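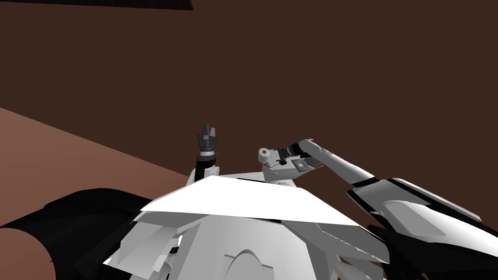 Two arms over the dark brown, from the simulator

4 min read

February, a little after six in the morning, coffee number one

So the floor in the back bedroom is finally picked! I went back and forth so long that Magdalini threatened to lay down beach towels and call it done, and she was only half kidding. We're going with the oak in the darker stain, the one Prasert called Riris on his little sample board (he names all his stains, I don't ask). It looked nearly black in the shop and then I got it home and put it by the window and it was this lovely warm brown, and I carried it from room to room like a baby for the whole afternoon.

The quote came in yesterday. It's 339 square feet if you include the closet and the funny bit of hallway that doesn't belong to any room, and Prasert includes them, which is fair, he's the one who has to crawl in there. He wants a $500 deposit before he orders the boards from the mill over in Trundale. I wrote the check at the kitchen counter before I could start thinking about the bathroom faucet again. The faucet can wait. It has dripped since we moved in and it can drip till summer.

What I didn't know is that the wood has to sit in the house before it goes down. Up to 18 days, he said, this time of year, with the furnace running the way it does. So for more than two weeks there'll be stacks of oak in the dining room and we'll be eating off our laps in the den. Magdalini is already making a list of soups that can be eaten without a table. I said most soups, surely? She gave me a look and wrote down chili.

We pulled up the old carpet in one corner to see what was under there, and I was hoping so hard for original boards. You hear about people finding them! Ours is plywood, with a big gray stain near the radiator and a whole lot of staples. I got a blister on my thumb from the first row of staples and then switched to Magdalini's long pliers, the ones she uses for her jewelry, and she caught me at it. I owe her a pair of pliers. Put that on the list too.

Then there's the doorway. The old door swings into the room and eats up the only wall where a dresser could go, so we've been talking about a sliding one. I like the Fontana, which is plain flat planks with a black rail. Magdalini likes the Distau, which has a crossbuck and looks (to me) like a horse ought to be leaning over it. We've agreed to leave it alone for a week and each secretly hope the other one forgets. I measured the opening twice and got different numbers both times — the house has settled, or I have. Prasert says he'll measure it himself when he brings the wood, and he said it very kindly.

I did ask him about the squeak. There's a spot just inside the bedroom door that goes off like a duck if you step on it at night, and I've learned to hop over it with a laundry basket in my arms. He walked back and forth on it with his head tilted and said three long screws would take care of it. Three screws! Six years I've been hopping.

Later, after lunch

Moved the bookcase out by myself, which I wasn't supposed to do. Got it as far as the landing and now it's living there. Behind it I found two pencils, the good tape measure and a birthday card I bought for my sister and never mailed. I might just mail it. Her birthday's in the fall but the card has a very nice heron on it.

Paint next. The walls are a yellow that made sense to somebody once, and with the dark floor I think they need to go pale, maybe with a drop of green. I've taped up five swatches and they all look the same after lunch and completely different at breakfast. Magdalini picked one without getting up from her chair. I'm sort of leaning toward the one beside it but I haven't told her.

Oh, and baseboards. I'd forgotten them till Prasert asked if we were keeping ours. They're chipped all along the window side, but they're tall and they've got that nice little curve at the top, and the new ones at the store come up to my ankle and look like nothing. We're keeping them. He'll number the backs as he takes them off, and I've cleared a space in the garage, between the snow tires and the fifty-pound bag of birdseed. Have to remember to call him tonight and ask if the garage is too cold for them.

50 likes · 18 comments · Share

Contact | Copyright, all rights reserved | Back to top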